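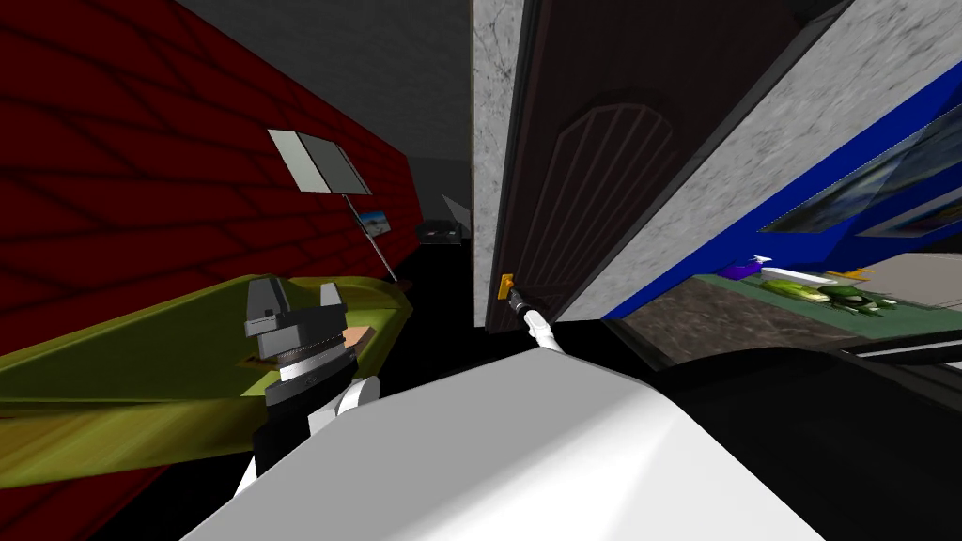 The Utalley school board has voted to keep Marchal Elementary open for another year while it reviews enrolment across the district. The vote followed a public meeting that drew 311 parents and staff to the gymnasium in December. Under the original proposal, Marchal's pupils would have moved to Clumport Elementary, 11 kilometres away. Trustee Ursina Schnyder tabled an amendment deferring closure and directing staff to report on bus times, class sizes and room condition.

Marchal is operating at 60 per cent of capacity. The district's threshold for a closure review is 75 per cent. Superintendent Hubert Brunner said the deferral does not alter that threshold.

Hernán Urrego, who spoke for the parent council, asked that transfer requests be frozen during the review. The board took no vote on the request.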